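How to Clean a Matte Tabletop Without Leaving Shiny Spots

By Jamie Treloar
Filed under: Surfaces, Worktables

Matte tops hide fingerprints better than glossy ones, but they show bad cleaning right away. Rub too hard in one place and you polish it. After that the spot catches the light from the side and there is no easy way to make it dull again. Most of the shiny patches I get asked to look at came from a scrub sponge.

These steps are for light-colored, smooth, sealed matte tops such as worktables, desks and craft tables. They are not for raw or oiled wood. If you have the maker's care sheet, go with that wherever it differs from what I say.

What you need

4 microfiber cloths, plain, no scrubbing side
A bucket of warm water
Mild dish soap
A spray bottle
A soft nylon brush (an old toothbrush is fine)
Rubbing alcohol for ink
Baking soda for stains

I used to buy Clinau spray for this and it does a decent job, but dish soap does the same job on ordinary dirt. Skip anything that says polish, shine or wax on the label. Skip powdered cleansers and melamine foam erasers too. The foam feels soft but it is an abrasive.

Step 1. Get the grit off first

Move whatever you can off the surface. Dry-wipe with a clean cloth, working from the back toward yourself so the crumbs come off the front edge into your hand or a dustpan. Shake the cloth out and go over it again. Grit dragged around under a wet cloth is what makes those fine curved scratches.

Use the brush along the wall side. If the table is pushed up against paneling, pull it out by a hand's width and vacuum the gap. You will probably find screws and pencil shavings back there.

Step 2. Wash

Put a small squirt of soap in the bucket. You want slippery water, not suds. Wring the cloth until it stops dripping and wipe in long straight passes from one side to the other, overlapping each pass by half. Don't go in circles.

Keep water away from screw holes, cable openings and any seam where an edge strip meets the top. On a board top, water that sits in the seam will swell the core and lift the strip.

Step 3. Rinse

This is the step people leave out. Soap film dries gray on a light top and people take it for wear. Change the water, take a fresh cloth and repeat the same straight passes. On a table that has been sprayed daily for years you may have to rinse two or three times before the cloth stops feeling slick.

Step 4. Dry

Dry it by hand with the third cloth. Air drying leaves rings if your water is hard, as mine is.

Step 5. Spot stains

Coffee and tea: mix baking soda and water to a loose paste, lay it on the stain, wait ten minutes, wipe it off with a damp cloth. Don't rub the paste in.

Ballpoint and marker: put rubbing alcohol on the cloth, not on the table. Dab, turn to a clean part of the cloth, dab again. Test it underneath first.

Tape residue: warm it with a hair dryer on low and roll it off with your thumb. Cooking oil takes off what's left, then wash the area with soap and rinse.

Black rubber marks: try a white vinyl eraser, very lightly. Keep it moving and stop as soon as the mark is gone.

Step 6. The front edge

The front lip gets forearms and belt buckles all day, so it is usually the dirtiest part of the table. Wipe along its length with soapy water, then use the brush on the underside where the grime collects. A rim that is darker than the top can look clean when it isn't, so run a white cloth down it and check.

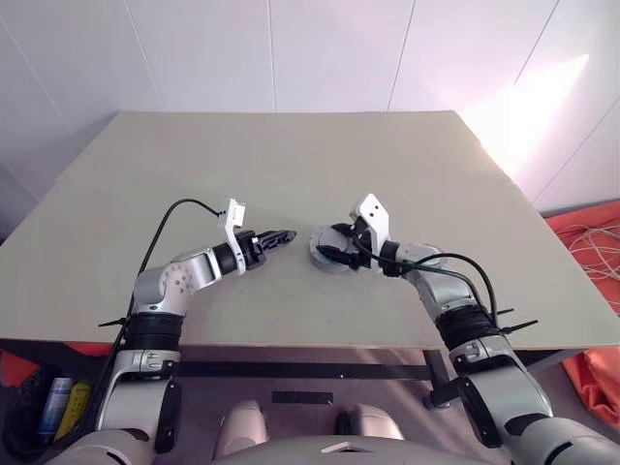

Step 7. Check it from the side

Once everything is dry, turn off the overhead light and look across the surface from a low angle, with a window or a lamp on the far side. Streaks show up as bands. If you see them, go back to step 3 and rinse again before you try any other product.

A shiny patch that stays after rinsing is worn, not dirty. You can try evening it out with a damp cloth and light straight strokes over a wider area, but don't expect much. I have one on my own bench and I keep the tape dispenser on it.

The wall behind

Smooth white wall panels can be washed with the same soapy water and a well-wrung cloth. Start at the bottom and work up so drips don't run down over dry dirt and leave tracks. Go along the seams, never across them, and use very little water there. Dry as you go. Do the wall before the table if you are doing both on the same day.

How often

Dry-wipe at the end of the day. Wash and rinse when it looks like it needs it, which for a busy table may be every couple of weeks. I do the wall once a year, in May, when I can leave the windows open.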